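3.2 What ends up on a small round table

We came to the breakfast table rather late in the project. The first part of the Kallesstead study, described in section 3.1, was all about kitchen benches and what people leave on them, and for a good while we were quite content to stay there. It was the diaries that changed our minds. Again and again our households wrote about the little table in the corner, the one meant for a cup of tea and a piece of toast, which by mid-morning had gathered up half the pantry. We grew very fond of those entries, and we decided in October that the table deserved a section of its own.

By a small table we mean one at which two people can eat comfortably and a third can squeeze in if everybody is good-humoured about elbows. Round tables are of special interest to us. A square table has corners, and corners (as any parent will tell you) are where the jam, the mail and the spare keys go to live. A round one offers no such parking spots, so each new thing has to find its place along the rim, and the person eating is left with whatever stretch of edge remains.

We asked households to keep a diary of the table over the morning, writing down what was put on it, what was taken off, and which items they would call part of the meal. The last question gave us the most trouble and the most pleasure. Nearly everyone agreed about plates and cutlery. Toasters divided people sharply: some thought of the toaster as a guest at the table, brought over so the toast could be eaten hot, and others felt just as strongly that it belonged on the bench and nowhere else. Dry goods such as beans were a puzzle again, being food without being anything you could eat that morning.

For the table layouts we followed the same thinking and mixed the ready-to-eat with the not-yet. Figure 4 shows a layout of this kind, with the fork and spoon resting together on the pink plate, the toaster and the divided tray of beans towards the far side, and the melon soda, the drumstick and the wire toast rack over to the right. The toast is still in the toaster and the rack is on the table as well, a pairing that came up in the diaries more often than we had expected and which we return to in section 5.
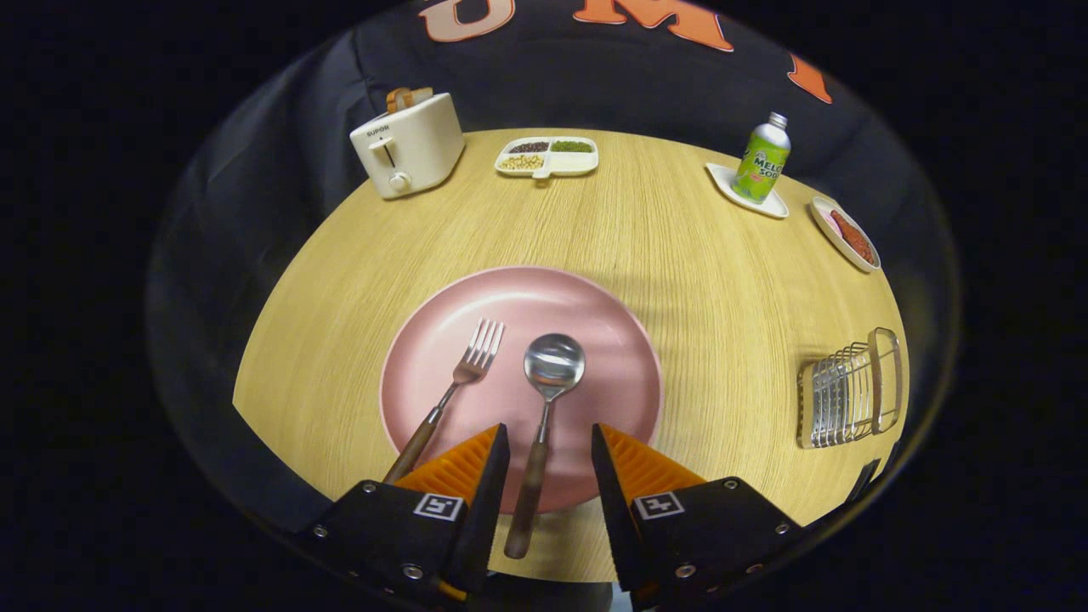
Figure 4. Round table layout with place setting, toaster and mixed foods.

3.3 Sorting the diary entries

The diaries gave us 400 entries to work with, and we set aside 100 of them that dealt only with wiping down or with moving chairs. The remaining 300 were read through in full and sorted by what the writer seemed to be doing with the table at the time: eating, getting ready to eat, or simply storing things. Plenty of entries did all of these at once, and we let them sit under more than one heading. A cleaner scheme would have looked nicer on the page, but it would have meant arguing with people about their own breakfasts, and we had no wish to do that.

We also kept a separate pile of 40 entries in which the writer mentioned giving up on the table altogether and eating somewhere else, most often standing at the bench. These are short, a little rueful, and full of useful detail about which object was the last straw. They are treated on their own in section 4.2.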